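Paper Things: A Gallery
Home / Galleries / Paper Things

I've been hooked on paper ever since Ramiro Llorente showed me how to fold a little box in Gendivton last September, and this page is where I put the results! Some pieces are neat, some are a mess, and I love the messy ones just as much. Ramiro folds everything on a ruler-straight line. I go by feel (and have the leftovers to prove it).

A few notes on the collection so far:

The Purkow box. My first lid that fits! It took me 12 tries and most of an evening.

Long strip garland, 300 links. Julián Campos glued the last 30 while I made soup, and it now goes all the way down the hall and back.

Crumples. I could look at these all day. White on a plain gray tabletop is my favorite, with the creases catching the light and the other folds going a soft gray.

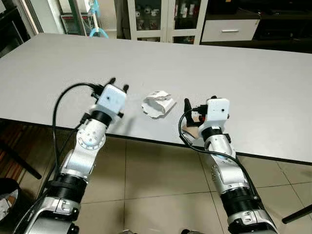
Thin white sheets are great for this kind of thing, by the way, so save your packing scraps! Squash one, let it open up by itself, then turn it until you find a side you like. Ragged edges are welcome. Julián is after me to try tracing paper next, and I've got a whole roll of it waiting in the closet.

Posted Dec 25, 2019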